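Chamado: Gosari - não recebo aviso de entrega / pedido some do painel
Estado: aberto
Prioridade: média
Loja: Barkgate, roupa de cama

Sexta, 9h
Cliente comprou esteira de cama, pagamento aprovado, pedido aparece 11 segundos no painel e some. Recarreguei, nada. Limpei cache, nada.

10h20
Testei noutro navegador. Mesma coisa. Exportei a lista: 90 pedidos no arquivo, 18 deles sem status. Todos com frete Gidey. Os de retirada na loja estão normais.

11h
Desliguei o frete Gidey e liguei de novo. Agora dá "erro 90, tabela ausente" ao salvar. Antes nao dava.

14h
Refiz a tabela de frete na mão. Salvou. Pedido novo de teste ficou no painel, mas o aviso por e-mail continua sem sair. Os antigos seguem sem status.

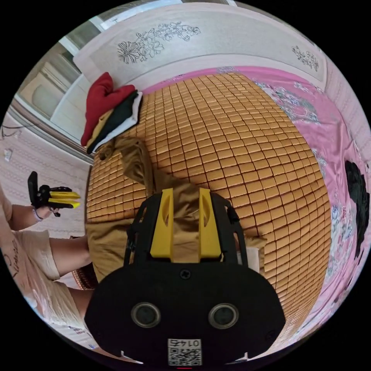

Liliana Colombo
Atendimento e cadastro, Barkgate

Esteira de plaquinhas retangulares sobre lençol florido. Conferi peso e medidas do cadastro, tudo preenchido.

Falta: reenviar os avisos e recuperar o status dos antigos. Touran Yazdani, do suporte, pediu o log do servidor, segue em anexo. Dá pra forçar o reenvio por aí? Tenho cliente ligando desde cedo, preciso de resposta aida hoje.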